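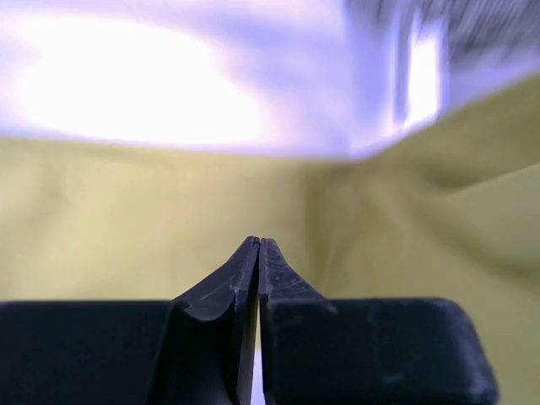 Care of the gripper fingers: tips from our workshop

Cloth makes more dust than people think. If your arm folds towels or picks up shirts all day, the fingers collect lint, and after some weeks they hold worse. These are the habits we keep at Rusano for our small folding cell.

Before you start
Stop the program, close the fingers and switch off the power at the wall. Do not clean with the motor holding. Put an old cloth under the gripper so that a dropped screw does not roll away.

Wiping
Use a dry brush first, the soft kind for painting. Go from the tip down to the wide part, then along the top of the housing, where dust likes to stay. After this take a cloth with a little water and one drop of dish soap. We tried window cleaner one time and it left the fingers slippery until Saturday, so we don't use it anymore.

Scratches
Pale scratches on a black finger look bad but mostly they do nothing. Pass your nail over them. If the nail catches, the thread of the fabric will catch also. Take very fine sandpaper and make three or four light strokes in the long direction of the finger, then wipe again.

Checking the gap
Close the fingers and hold a lamp behind. The tips should meet first. A thin line of light lower down is normal on our model, but light between the tips means that one finger sits crooked. Loosen both screws of this finger, close the gripper slowly by hand, and tighten a little on each side in turn.

Test on cloth
Lay a piece of cotton on the table, not flat, with some soft folds. Let the arm pick the same fold 13 times. If it loses the cloth more than once, check the tips again before you touch the force setting. Ours stands at 236 in the menu and we write the old value on tape before any change.

How often
Brush every evening, soap after 300 picks of fleece or other hairy fabric. For smooth cotton you can wait longer. Spare fingers we keep in a jar with a lid, left and right tied together with string.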